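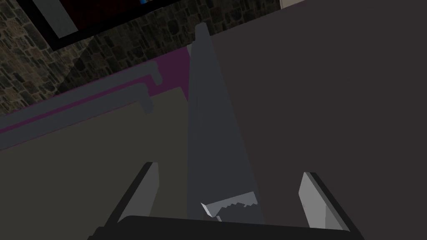
Wrist view from the Lineck simulator, tapered part between the fingers. Stone wall background.

Project diary, Wovedcombe Manipulation Laboratory
Friday, late afternoon

The background comparison was completed shortly before lunch. The method is recorded again at the top of this entry, as Noeline Te Moana has asked that each entry be readable by someone who has not seen the earlier ones.

Two policies were trained on the same demonstrations in Lineck. The first, referred to in the logs as Plain, saw only the default room with its blank walls. The second, Mixed, saw the same motions rendered again with changed walls, table colors and lighting. Each received 2000 demonstrations and the same number of training steps. Both were then tested for 600 trials in rooms that neither had seen, using the wrist view alone. The overhead view was turned off for the whole comparison.

The result favors Mixed, and the difference is larger than the group had expected in June. Plain does well in its own room and loses a great deal once the wall behind the part has a strong pattern. The stone wall was the hardest case for it. In the replays, the fingers close early or stop short, and the error is nearly always along the line of sight of the wrist camera. Sideways error is small for both policies. Mixed shows the same kind of mistake, only less often.

Yatziri Tovar raised a point at the morning review that should be settled before anything is written up. In the stone room, the tip of the tapered part overlaps a dark region of the wall, and the part is itself a slate gray. It is possible that Plain is failing on low contrast at the tip and that the stone pattern has little to do with it. The two have been changed together in every room so far. She proposes a further set in which the wall keeps its pattern and only its brightness is shifted, and a matching set with the pattern removed. Noeline agreed. The runs were entered in the queue at 2:40 and should finish over the weekend.

A second matter concerns the large dark panel on the right side of the view. It takes up much of the image in the stone room and has no texture at all. Plain may be treating it as empty space. I masked that part of the image in a handful of saved trials and the predicted motions hardly changed, which argues against the idea, but the check was informal and will be repeated with proper controls.

Housekeeping. The first attempt at the comparison on Wednesday's build had to be thrown out. The random seed was being reset at the start of each batch, so the same part positions were repeated through the whole test. The corrected script is in the shared folder and the old results have been moved to the archive with a note. Anyone quoting numbers from the earlier table should stop doing so. The scoring rule is unchanged: a trial counts as a success if the part is still held 3 seconds after the lift ends.

Sendico has asked whether the findings carry over to their own cell. No answer can be given yet. All of the work to date is in simulation – the real arm in the Stubbs building is reserved for another group until the end of the month – and I have replied to that effect. Noeline would like a draft plan for the transfer test in any case, with the same rooms approximated by printed backdrops.

For Monday: collect the brightness runs, plot error against contrast at the tip, and ask Yatziri whether the overhead view should be restored for one reference condition. The training logs for Mixed also need to be copied off the local disk, which is nearly full again.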